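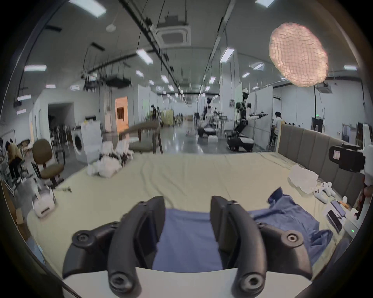

Peut-on encore se remettre à bien dormir quand on se réveille à trois heures du matin depuis des années ? Dans la plupart des cas on y arrive, mais il faut compter plusieurs semaines et accepter de passer moins de temps au lit au début.

C'est Styliani Katsaros qui le dit, et elle le dit en me resservant du tilleul, dans la petite cuisine de Dritmont où elle reçoit ses élèves depuis qu'elle a quitté l'hôpital. Je dis « élèves » parce qu'elle y tient : elle n'aime pas « patients », et « clients » la fait grimacer. J'étais venue pour une heure, je suis repartie à la nuit tombée, avec un pot de confiture de coings et trois pages de notes presque illisibles (pardon d'avance si j'en oublie !).

Elle a commencé par les veilles de nuit, à Bandport. « J'ai passé dix ans à regarder dormir les autres, et je rentrais chez moi incapable de fermer l'œil. Je me couchais à neuf heures du matin, volets tirés, et j'écoutais les livraisons de la boulangerie. » Les tisanes, les bouchons d'oreilles, un matelas hors de prix, elle a tout essayé, et puis un collègue lui a parlé de restriction du temps au lit. Elle l'a d'abord envoyé promener.

Le principe est un peu rude, je préfère vous prévenir. Si vous dormez six heures, vous ne restez au lit que six heures, même si la fatigue vous fait piquer du nez devant la soupe. Ensuite on rallonge, un quart d'heure à la fois. Styliani fait tenir un carnet, toujours le même modèle à petits carreaux, et elle les garde tous quand on les lui rend : elle en a 282 dans l'armoire du couloir. « Les gens écrivent des choses magnifiques à quatre heures du matin, et aussi beaucoup de listes de courses. »

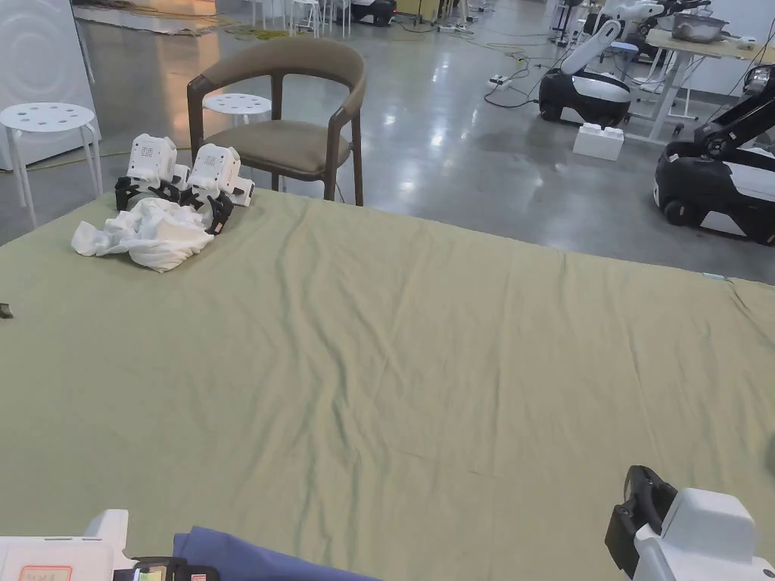 Rosaura Henao m'a confié qu'elle avait failli tout abandonner la deuxième semaine, et que se lever à heure fixe le dimanche lui avait coûté bien plus que de se coucher tard. « En décembre, avec le froid, j'en pleurais presque », ajoute-t-elle. Elle a tenu quand même, et elle dort maintenant jusqu'à six heures et demie.

Je demande à Styliani ce qu'elle pense de la sieste, espérant secrètement son indulgence. Elle rit. Vingt minutes, avant quinze heures, et avec un réveil ! Elle rappelle aussi que cette méthode ne convient pas à tout le monde, qu'on en parle d'abord à son médecin, surtout en cas d'épilepsie ou quand on conduit pour son travail.

Et elle, comment dort-elle ? « Moyennement, cette semaine. Ma sœur est à la maison et nous bavardons trop. »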